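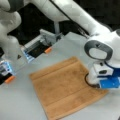
A tan terry towel on the folding table at Bondberg.

About Bondberg

We are a towel company, and we would like to start by saying that most of what towel companies write about themselves is hard to believe. Cloud soft. Hotel quality. Spa feeling. We have bought plenty of towels sold with those words, and a fair number of them went stiff by the second month.

Bondberg sells terry towels in plain colors. We have 15 colors at the moment and would be happier with fewer. Camel has been in the range from the start and still sells best, probably for the dull reason that it hides makeup and tea.

Our founders came out of the laundry trade in Fletumham, where they spent years folding towels that other people had picked from a catalog. They had opinions about hems. A hem sewn too tight shrinks faster than the loops around it, the edge starts to ripple, and after that the towel will never fold square whatever you do. So we fold everything before we sell it. A new style gets washed, dried and folded 23 times. If the corners no longer meet, it goes back to the mill. Last year 5 styles went back, including one we had already printed labels for.

We don't claim that this proves very much. A home washer is not our washer, and people use too much softener whatever the label says. (Please don't. It coats the loops and the towel stops drying you.)
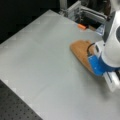

Fletumham, April

The folding tables are still gray and still plain. We looked at nicer ones for the new room and couldn't see what they would do for a towel. A flat top and enough space to turn the cloth will do.

We moved in with Leclerc, who cut and hem our smaller sizes, and we now share 2,835 square feet with them. The Selulon line of washcloths and hand towels is made together with them. It was supposed to be ready by winter. It wasn't, and we would sooner say so than call it a spring launch.

You won't find customer ratings on this site. We don't trust the ones we read elsewhere, so it seemed odd to collect our own. If you want to know what a towel is like, order a washcloth, wash it hard for a few weeks and then decide about the bath size.

Returns are accepted washed or unwashed. Write to the Fletumham address on the contact page and tell us what went wrong with it.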